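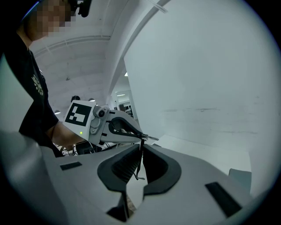
Passing the strap: one gripper holds it, the other waits with its fingers open.

I'd been told that looking after a pair of Nidora grippers was mostly wiping and waiting, and by ten past eight on my first morning I'd done plenty of both. There's no arm on these, no cage, no big red button. You hold one in each hand and do ordinary jobs with them while they record what you did, and later on a real robot in Sultville has a go at copying you. Lovely idea! But it only works if the grippers are set up properly, and that's the bit I wanted to learn.

The fingers come first. They're soft and ribbed on the inside, and the ribs pick up fluff like you wouldn't believe (I wear a lot of wool, so I was a menace). You go down each row with a dry brush, then a barely damp cloth, and then you squeeze the handle 16 times and listen. A healthy pair makes a sort of soft tick as it closes. Mine creaked. The cure was a quarter turn on the side knob, and I felt far more pleased with myself than a quarter turn deserves.

After that come the markers, the blocky black-and-white squares on the back. The tracking depends on them, so no thumbprints, no peeling corners, and please don't prop your tea against one. If a marker has shifted even slightly you take it off, clean the seat and run the whole alignment again, which takes 10 minutes when you know what you're doing. I took 63. I'm putting that in print so the people at Palacios can stop telling it at parties.

Cables are duller but they cause more grief. A cable that tugs at the handle makes you move oddly without noticing, and then you've spent a morning teaching a machine to flinch. Leave a good loose curve below the grip and turn your wrist all the way over, both directions, before you start anything.
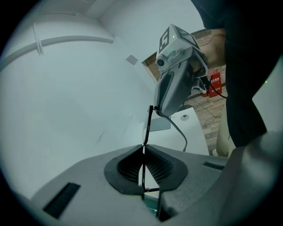 The handover test

Once both grippers are clean and lined up, you pass something thin from one to the other. A strap is ideal, floppy and annoying. I dropped mine over and over until I learnt to open the receiving fingers wide, bring the strap down between them and only then close up, slowly, as if you're taking a hair off somebody's jumper.
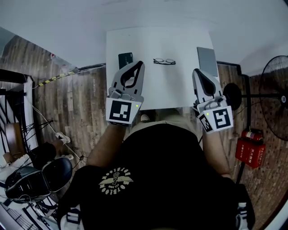 My own set-up routine has settled down since that week, and I've pinched most of it from the people who do this all day. I sit down first and get both forearms comfortable before I so much as squeeze a handle. Then I look for the green lights, one on each gripper, and I keep the table nearly bare: a card, a pair of folded glasses and a laptop over at the edge is about as crowded as I'd want it. Back in my shed in Skendcombe the bench is a disgrace, so I've bought a small white table purely for this. The spare finger pads live in a biscuit tin underneath it, and I'm already down to the last eight.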